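Hi Chathurika,

You asked for the May update on the Bestis room to be "short and readable," so I'm skipping the spreadsheet voice and just telling you how it's going. (The spreadsheet is attached anyway, don't worry!)

The big news is that the sorting table is finally set up. We went back and forth on the cloth for ages. I wanted something that wipes clean and Tane wanted felt, and Tane won, and I have to admit the teal looks great in there. Things don't skid off it and they don't clatter either, which matters when you've got a whole afternoon of unpacking bags and coat pockets ahead of you. The folding screen went up behind it the same week. It makes that end of the room feel like its own little corner, and people have stopped using it as a shortcut to the kettle.

Your grant paid for the table, the screen and the shelving, $579 all told, and I've got every receipt. The cloth came out of our own pot.

The sessions themselves are the part I'm enjoying most. We've run 31 so far. The idea is still the one in the proposal: tip out the kind of jumble that builds up on anybody's hall table, snacks and cans and cards and all, and decide where each thing ought to live. I keep the mix silly on purpose. A cookie box next to a drinks can gets people talking about kitchens, and then they're off, telling you about their own junk drawers.
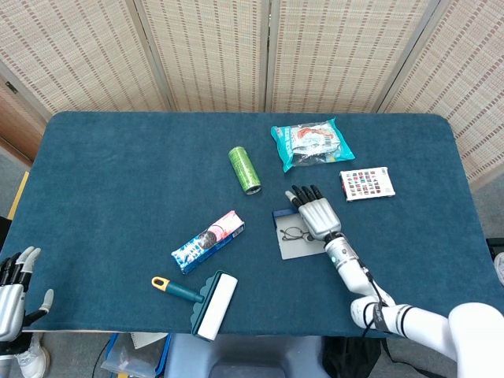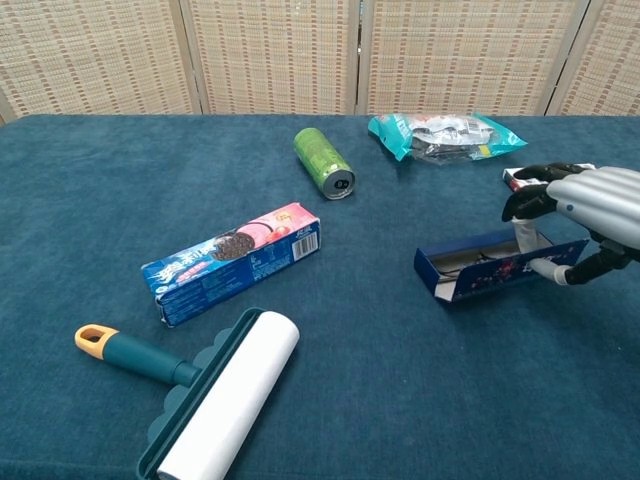

Manaia thinks we should drop the snacks and stick to things people really lose, like keys and chargers and the other glove. She wrote to me that "food sorts itself, somebody eats it," and that the time would be better spent on paper, as paper is what everyone asks her for help with at home. I don't fully agree, but I've promised to try an all-paper session next month and see how it goes down.

What hasn't gone so well: the labels. I ordered the Pukix ones and they peel off the shelf edges by lunchtime. Keith has offered to print some on card and pin them, so we'll do that and I'll swallow the cost of the others. We're also 3 sessions behind the plan, mostly my fault for double-booking the room.

Still to do before the final report: the shelf by the door, the take-home sheet (Brodie has a draft, it's too long), and getting the last of the feedback forms in. I have 38 of them in a folder and I'll type them up before I see you.

Could you let me know if the leftover shelving money can go on bins?

Thanks so much, talk soon!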